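December, 7 p.m.

Sorted the tube racks before closing up. Caps are now the only code in use: red goes in the acrylic rack, blue and orange stay in the wooden one. Old Uston labels to be soaked off tomorrow. The drying pegs on the wooden rack need a wipe with 70 percent ethanol. Spun the three Ilgate samples at 3000 rpm, pellets poor, will repeat. Pipette tips (1000 µl) down to one box; order placed with Guketti.

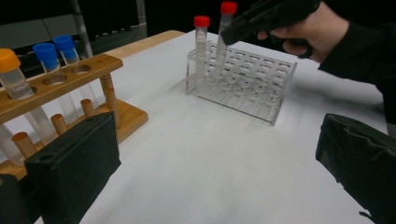
Oona Honkanen thinks cap color is a weak system and wants numbers on the tubes as well, in pencil, on tape. Will try it on the next batch.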